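Open access monographs in religious studies: worth it for a first book?

marrowbone_j
Posted in Academic Publishing, August

So my dissertation book (pilgrimage confraternities in northern Portugal) is nearly ready to go out, and I'm stuck between two presses. One is the usual hardback route, priced so only libraries will buy it. The other is Brindance, which started an open access religion list a while back. Free PDF, cheap print on demand, no author fee. Has anyone here published with them? My chair made a face when I mentioned it.

tollgate88
Chairs make faces. I reviewed a manuscript for Brindance and the process was fine, two outside readers and a real copyeditor. Lourenço Guerreiro edits that list and he answers his email, which puts him ahead of my publisher.

quillandcrumb
I'm going to disagree a bit. If you're going up for tenure in the next 3 years, ask your dean in writing how they count open access. Ours says "equal" on paper and then the outside letters all ask why it wasn't a university press.

marrowbone_j
Ugh, okay, that's what I was afraid of. Writing the email now while I get lunch together. 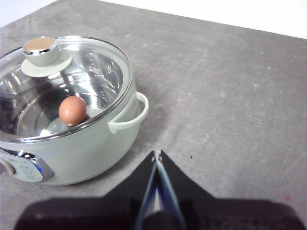

lunch, one egg, glass lid on

Anyway, the other thing is indexing. Brindance wants me to do my own and I have never made an index in my life!

tollgate88
Do it yourself, it's tedious but you'll catch mistakes. Mine took 10 evenings. Cristóvão Henriques has a nice handout on indexing saints' names (do you file under the saint or the place?), he gave it out at the Villovar workshop and I can send you a scan.

quillandcrumb
Or pay somebody. I paid 800 dollars and would do it again tomorrow. My own attempt had 20 entries under "ritual" and I gave up.

tollgate88
800 for an index on a book that earns nothing? No thanks.

quillandcrumb
It earns me my summer back.

marrowbone_j
Yes please to the scan! Email sent to the dean, cc'd the chair. I'll post what they say.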